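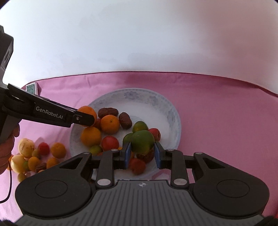

Astuces d'atelier : montrer à la pince comment vider une assiette de fruits

Accueil - Cuisine - Atelier - Petites manips - Contact

Publié le 5/5/20 par Marietjie Zulu
Dernière mise à jour : décembre

Je reçois pas mal de questions sur les démonstrations à deux pinces, alors je note ici ce qui marche chez moi (et ce qui m'a fait perdre des après-midis entiers !). L'exercice est simple sur le papier : on prend les fruits dans l'assiette, on les pose à gauche sur la nappe, et le bras apprendra à refaire pareil.

Mélangez les tailles. Un gros fruit vert, des mandarines, des dattes toutes fripées... Si vous ne montrez que des mandarines, la machine ne saura faire que des mandarines. Les dattes, je les garde pour la fin de la séance, quand la main est bien chaude - au début je les pince toujours de travers.

Serrez doucement et regardez les deux patins. J'attends que les deux touchent le fruit avant de lever. Un gros fruit posé sur un plus petit, c'est le piège classique : on ferme un peu trop bas et on emporte les deux. Dans ce cas je rouvre, je remonte d'un doigt et je recommence calmement, sans couper l'enregistrement. Kimie Aoki, elle, jette la prise et repart de zéro. On n'est pas d'accord là-dessus et on ne le sera sans doute jamais.

Une pince travaille, l'autre patiente. Quand les deux plongent dans le tas en même temps, ça roule partout. Je laisse la seconde posée contre un fruit du bord, elle cale le tas pendant que la première soulève.

La nappe : prenez du tissu uni, et tirez bien les plis au milieu. Ceux des côtés ne me gênent pas. Sur une table nue, mes petits agrumes filaient jusqu'au carrelage !

Gardez le câble du côté extérieur, sous la main, jamais au-dessus de l'assiette. J'ai renversé un saladier comme ça.

Pour le rythme, j'ai fait plus de 300 prises avec ce montage, et les meilleures sont les lentes. Je m'arrête au bout de 58 minutes, le temps d'un côté de ma vieille cassette plus le café. Après, le poignet tremble et ça se voit dans les trajectoires.

Dernière chose, changez les fruits de place entre deux prises. Je secoue un peu l'assiette, je tourne d'un quart, et c'est reparti. Les fruits trop mûrs partent en compote le soir même, avec un bâton de cannelle et très peu de sucre.

Précédent - Suivant - Haut de page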